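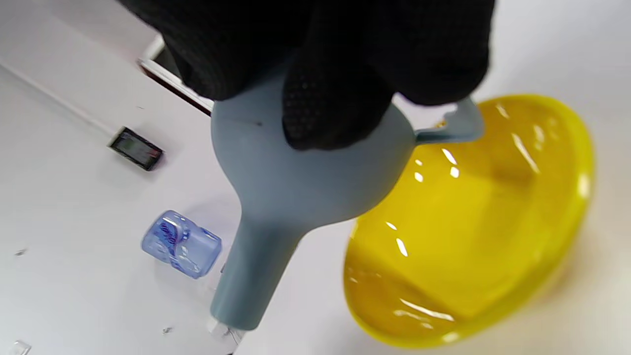 Wuvisberg jar library heads into a second season

If you've got a glut of plums and not a jar in the house, good news! The Wuvisberg jar library is back, and it's bigger than ever. The library lent out 519 jars in its first year and now has 1040 on the shelves, from tiny chutney pots to big old pickle jars that would hold half a lemon tree.

Declan Paewai started it in his garage after a bumper tomato crop caught the whole street short. He's since moved everything into the old Mogensen bakery, where the bread racks have turned out to be just the right depth for a row of preserving jars. 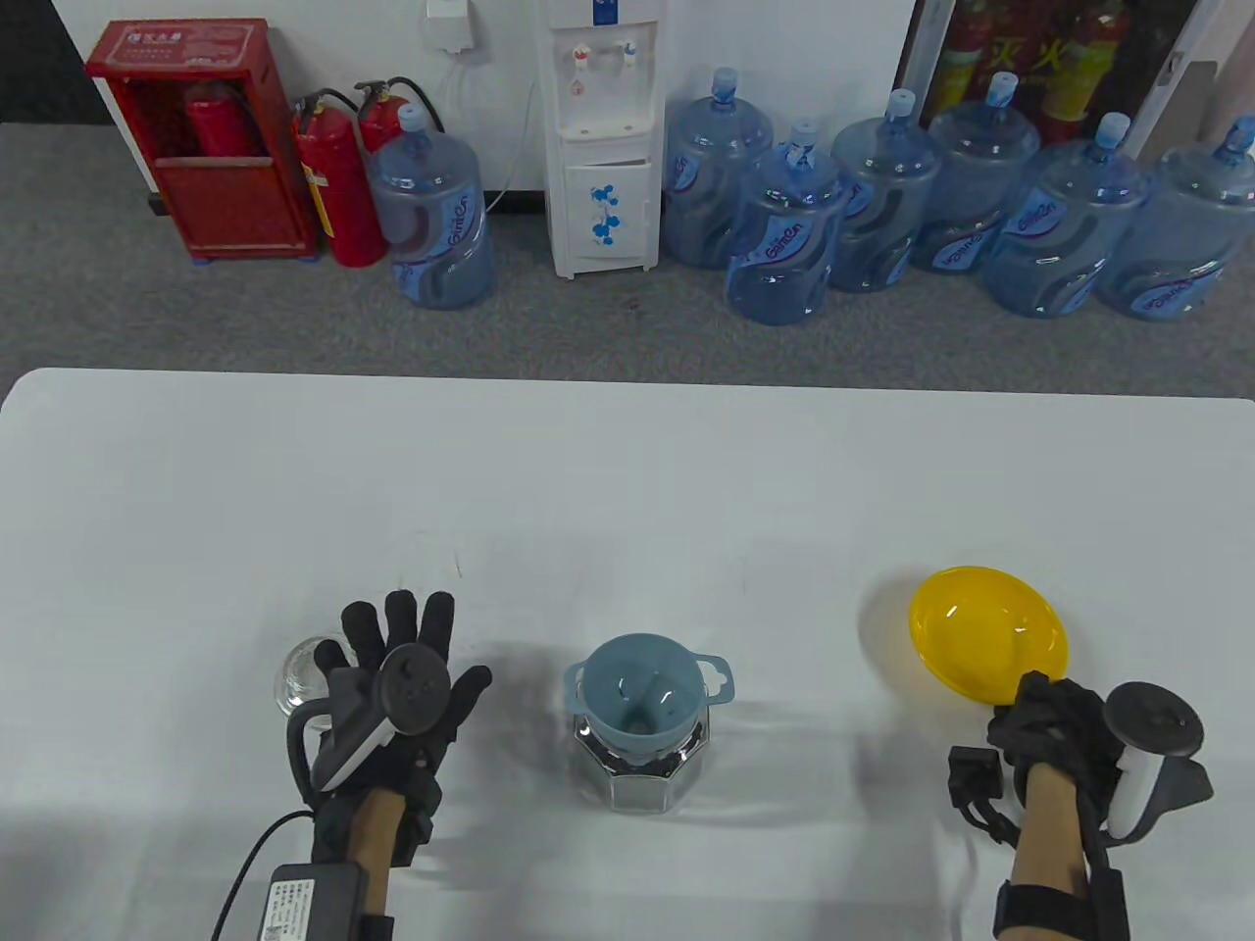 Borrowing is free, and members can take home a jam pan and a funnel as well. "Come in with a bucket of fruit and we'll work out the rest," Paewai said. "I love seeing what people bring back." Last season that included a cracking green mango relish from Kwabena Gbeho, whose recipe is now taped up beside the front door - and yes, you're welcome to copy it out.

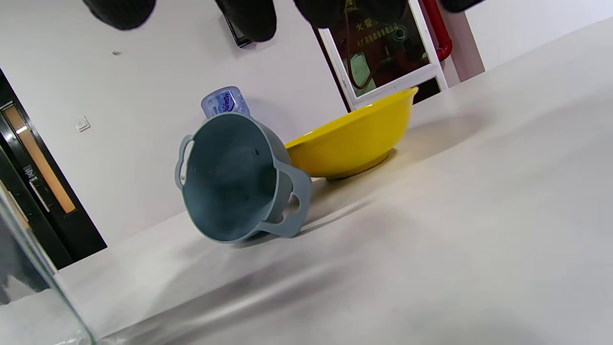 Blue-grey and yellow plasticware on a white tabletop.

Aino Honkanen is running two marmalade mornings in July, both starting at 9.30 am. Each has room for four beginners at the stove, with plenty of space for anyone who'd sooner watch and have a cuppa. Bring an apron and whatever citrus your tree is dropping.

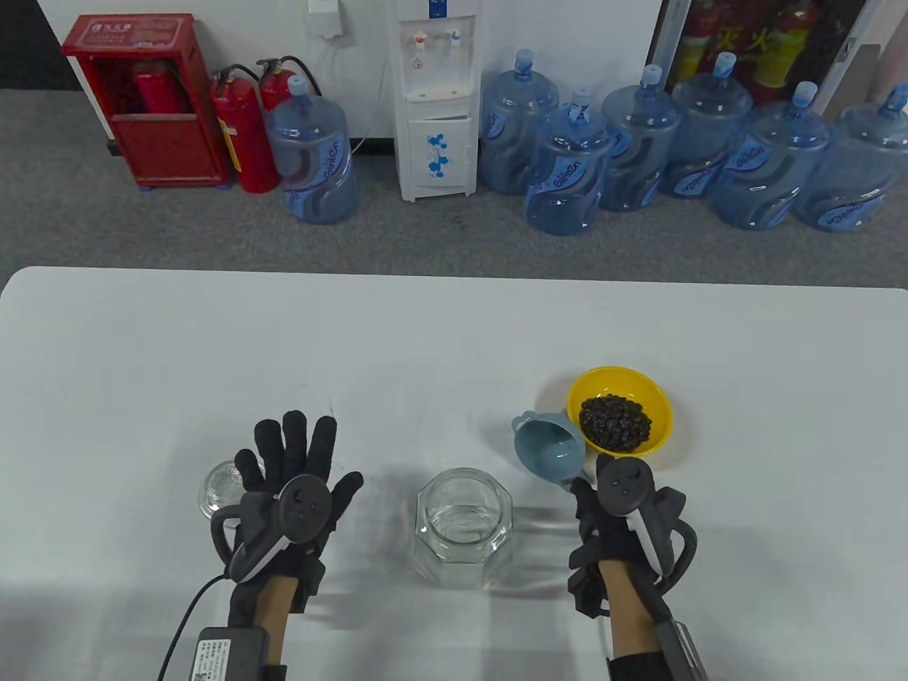
How to borrow

Drop in any morning before noon. Jars go out for the season, and lids are yours to keep.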